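3.2 Packet storage and sorting order

Seed kept by home gardeners is rarely stored the way seed banks advise. In the Klinhom survey most households kept their packets in a kitchen drawer or a shoe box, and packets were often folded over and clipped after a first sowing. Our interest was in what happens to such a collection when it is moved into open trays and sorted for the coming season. The work was done in March at the Borska garden center, in the back room where mail orders are packed.

The collection held 66 packets of ornamental annuals, biennials and perennials. Each packet was placed upright in a tray, front side facing in, so that the flower picture and the plant name could be read from the open side. Packets were leaned against a wall of the tray and not stacked. Stacking had been tried in the first round, and sorters then had to lift out almost 60 packets to reach the ones at the bottom.

Sorters were asked to work from the front of the packet only. Many of the packets carried the brand name in one language and the plant name in another, and the sorters differed in which of these they could read. For plants with a well-known flower the picture was usually enough. Hollyhock gave little trouble in its single form, but the double, ruffled form was placed with peonies or carnations by 2 of the 7 sorters until they looked for the printed name (Figure 2).

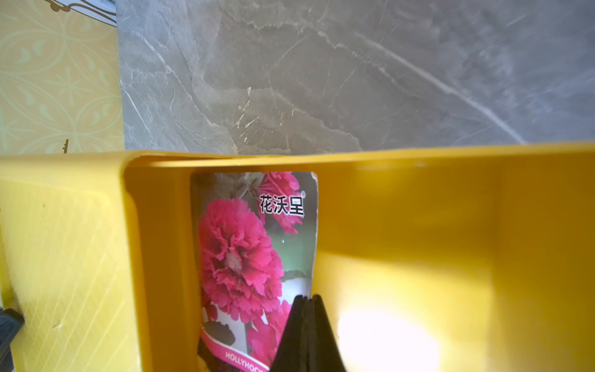

Figure 2. Hollyhock packet (花沃里) standing against the inner wall of a yellow plastic tray. The name is printed in white capitals on a magenta band.

The position of the plant name mattered more than we had expected. On packets where the name ran along the bottom, it was easily hidden by whatever stood in front – a second packet, a label stick or a hand. Names printed near the top stayed readable even in a full tray. The Skosine sorting guide recommends a fixed order by sowing month, but it assumes that the sorter can read every name without lifting the packet.

Glare was a smaller problem. Glossy packets under the ceiling lamps were sometimes hard to read from a standing position, and sorters tilted the tray or moved to the other side of the table. Matte paper packets, such as those from Bisitz, did not need this. We did not record the time lost to glare separately, and it is included in the sorting times given in Section 4.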